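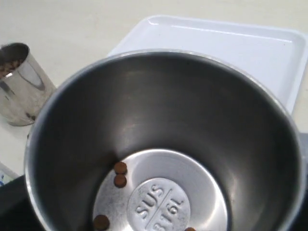 4. Setting Up a Match in Clornel Scorer

This section covers creating a match, entering the toss and starting the first innings. You need a scorer login from your league office before you begin.

4.1 Create the match

1. Open the Matches tab and tap New.
2. Choose the competition. If yours is missing, tap Refresh and wait for the list to reload.
3. Enter the home side, the away side and the ground.
4. Set the number of overs. The default is 40.
5. Tap Save. The match moves to the Upcoming list.

Note: The overs setting locks after the first ball. To shorten a match for rain, use Revise Overs (section 7).

4.2 Enter the teams

1. Tap the match, then Squads.
2. Select 11 players for each side. Substitutes go in the separate box at the bottom.
3. Mark the captain and the wicketkeeper. One player can hold both roles.

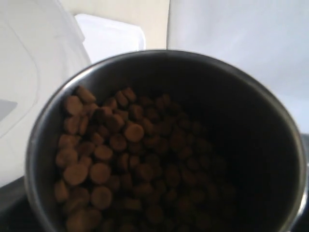
4. If a player is not listed, tap Add Player and type the name as it appears on the team sheet. Accented letters are accepted, so Gerardo Bañez should be entered with the ñ.

Caution: Adding a player who is already registered creates a second record, and career totals will be split between the two. Search by last name first.

4.3 Record the toss and start play

1. Tap Toss and select the winning side.
2. Select Bat or Field.
3. Choose the two opening batters. The one entered first takes strike.
4. Choose the opening bowler and the end.
5. Tap Start Innings when the umpire calls play.
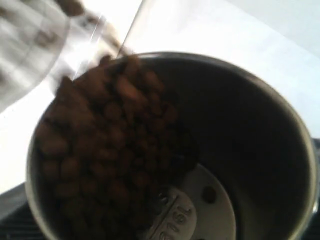
The scoring pad opens with the total at 0/0. Wides and no-balls have their own keys on the left and are not counted toward the over. Use Undo to take back the last ball. You can step back up to 7 balls; anything earlier has to be changed in the Ball Log.

Caution: Only one device can score a match at a time. If a second scorer logs in, the first device switches to view only, and any balls not yet synced are held until it is reconnected.

Note: If the match shows "Pending" after you tap Start Innings, check the connection and tap Sync.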